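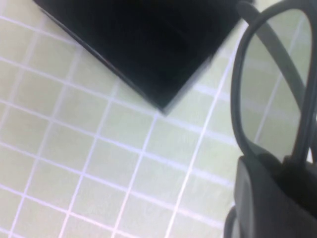
Figure 2. Pale green work surface printed with a grid of thin white lines.

3.2 How home sewers learn to measure

Most of the people who wrote to us did not learn to measure from a book. They learned at a kitchen table, usually beside an aunt or a grandmother, and they still remember the tape around her neck. Of the 2,759 letters we received from the Lestadbridge area, 2,009 mentioned a relative by name, and we read every one of them with great pleasure (and more than a few cups of tea).

Gridded surfaces like the one in Figure 2 came up far less often than we had expected. Mavromatis, who led the follow-up visits in February, met with 31 of the writers at home, and 19 of them told her they trusted their own hand span over any printed line – even for curtains, where a small slip at the top becomes a large one by the hem. Galanis found much the same thing in his earlier work with quilters, though his group was younger and had mostly come to the craft through evening classes.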